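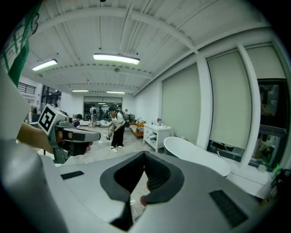 Progress report, second period

Takside Reading Rooms, grant from the Quaye fund
14 January 2025

Short one this time, the full budget sheet comes seperately.

Where we are

Three of the four reading rooms open. Stusness is the one still closed. Roof done, floor done, waiting on the electrical sign-off, which was promised before the holidays and then wasn't. New inspection slot requested. If it slips again we will open with daytime hours only and add evenings later.

Library cards issued since August: 481. Ahead of plan. Most are families with kids under ten, which we expected. Did not expect so many retired people asking for large print. We had 19 large print titles between all the rooms and they are never on the shelf. Another 36 ordered.

Homework hour

Running four afternoons a week at Takside, two at the other open rooms. Attendance good until the cold weather, then dropped off. Bus times changed and the last one now leaves before we finish. Moved the start up by 20 minutes at Takside and numbers came back a bit. Other rooms will follow this month.

Math help is what they want. Reading help less so, at least they don't ask for it. We've started leaving the easy readers out on the tables and they get picked up.

Catalog

Moved to Trasora in the fall. Took longer than we said. Old records had the same book entered under two or three spellings and every one had to be merged by hand. Finished for fiction, children's nearly done, local history not started. Barcode labels from the first batch peel off, supplier is replacing them free.

Overdue notices now go out by text. Returns are quicker. Have not worked out by how much yet, will have it for the next report.

Money

Shelving came in under. Heating over, and will stay over until spring. We'd like to move the leftover shelving money to heating, please confirm by email if thats fine or if you need the form. Nothing spent yet from the events line.

Problems

Stusness, see above.
Damp in the back storeroom at Takside. Boxes are up on pallets, no books lost. Quote for the gutter expected this week.
Not enough chairs for the younger kids.

Next period

Open Stusness. Finish the children's catalog, start local history. Large print out on the shelves as soon as it arrives. First evening talk, topic not fixed. Survey of card holders, draft questions will be sent to you before it goes out, comments welcome.

Receipts to follow with the budget sheet.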